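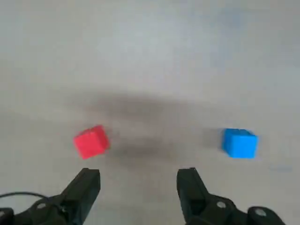

Photo: Khurram Niazi / Stotton workshop

Leave the fingers alone until you have checked the cable

When a small arm starts missing its blocks, people reach for the gripper. They loosen the finger screws, shift the tips, tighten everything up and try again. I think this is nearly always the wrong place to begin, and I would like to see it taken out of our set-up notes at Stotton and at Todstead too.

The test we use is a plain one. A red cube and a blue cube go on a pale table, set well apart, and the arm has to pick up each in turn with the two black fingers. The wrist camera looks out over the fingers, so the fingers are always in view at the bottom. That makes them easy to blame.

In March we had a cell that drifted. By the end of the morning it was closing 12 mm to one side of the red cube. Two people had already moved the fingers, and the old settings were lost. The fault was the cable tie at the elbow, which had been done up so short that the cable pulled on the camera bracket whenever the arm reached out. A new tie with some slack in it cost next to nothing. Putting the fingers back took until four o'clock.

My order would be cable first, then the camera bracket, then the light, and the fingers last. Light matters more than people allow. The arm throws its own shadow over the table, a wide soft one, and a lamp moved after calibration moves that shadow as well.

The Kuzmenko manual says to check the finger screws every 400 cycles. I have no quarrel with checking. Put a driver on them, feel that they are tight, and stop there — checking a screw is a different job from adjusting it. At Lultska they put a paint mark across each screw head, and I would copy that tomorrow.

Khurram disagrees with me about the lamp. He would fix it to the bench and leave it off the list.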